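Equipment Plan for a Second Tabletop Manipulation Cell
Project report, Evander Kerr and Kagiso Mofokeng
23rd November

1. Scope

The lab has 2,000 dollars left for equipment this year. Our task was to decide how much of a second two-arm table cell that sum can cover, and what must wait until May. The arms are excluded, as they come from a separate department fund. What remains is the frame, end-of-arm parts, cabling and the objects the arms handle.
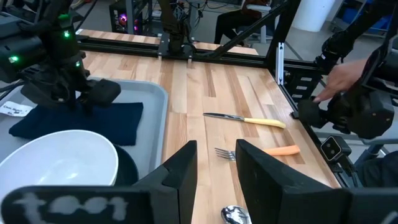

Gripper fingers are the first line in the budget. Nurkik sells a matched pair and Clokov sells blanks that we would have to machine. Flat, thin items set the requirement: a fork lying on a butcher-block top, or a folded navy napkin on a gray tray, leaves very little height for a fingertip to work with. We scored both products on tip thickness and pad replacement, and chose Nurkik. The Clokov blanks cost less but need shop time we could not book.

2. Frame and mounting

MacBrayne quoted 482 dollars for black aluminum extrusion cut to length, with diagonal braces and base plates included. Uncut stock is cheaper. We accepted the cut price after measuring how far our own saw cuts were out of square – 2 mm on the worst piece.

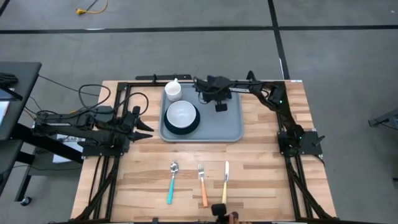
Cabling was harder to estimate. Tisix lists its harness by the meter, and the run depends on where the workstation desk ends up. We budgeted for the longer of the two floor layouts and added cable clips. Power was priced separately, with a fixed outlet on the frame in place of an extension cord.

3. Items deferred

Spare cameras and a second set of dishware are moved to May. Kerr wanted the cameras in the first order; Mofokeng argued that a frame without spare pads would stop work sooner. We kept the pads.

4. Reserve

We hold back 20 percent of the total for shipping and small hardware. Any part of it not spent by May goes toward the cameras.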